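In praise of the bedroom bin bag

18 February 2021

I've slept in a lot of rented rooms (12 in one year, when I was moving between Clodwood and Tarell for work) and I've come to judge people by what they do with bedroom rubbish. Most of us let it pile up on the nightstand. Tissues, receipts, a mug that should have gone down days ago. My cure is dull but I swear by it: a bag by the bed, out every morning, before you so much as touch the duvet.
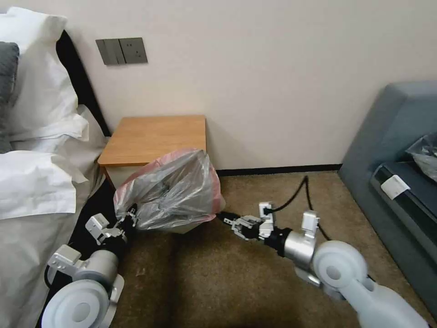 Bag first, bed later.

I know the proper order is supposed to be the other way round. My gran made her bed before she'd opened both eyes! But a smooth duvet next to a heap of old wrappers fools no one, and a bare nightstand makes even a rumpled bed look halfway decent. I'd take the see-through bags over black ones too — I once threw out a perfectly good phone charger in Lyons and only missed it three trains later.

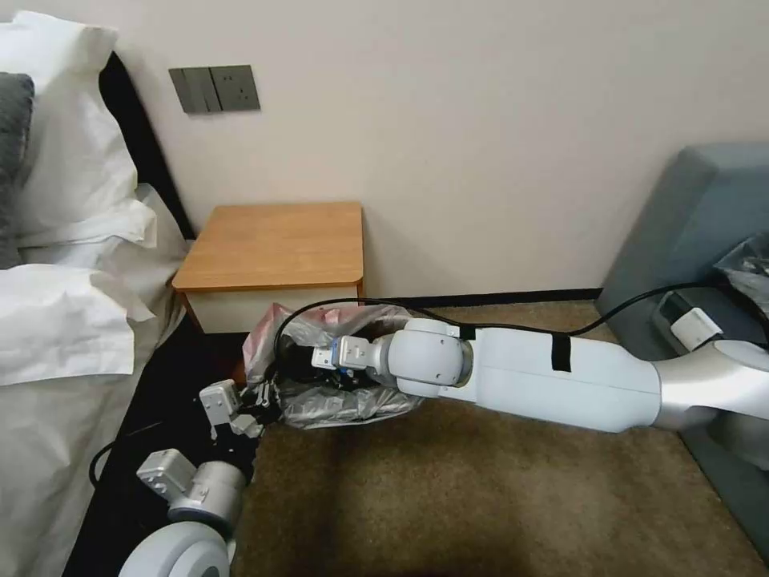

Do you need a proper bin in a bedroom as well?
Only if you've got the floor space for one. A bag on its own does me fine, so long as it goes out daily.

My sister disagrees, by the way, and keeps a lovely wicker bin she empties roughly every 2 weeks. I've seen inside it. I'm sticking with my bags.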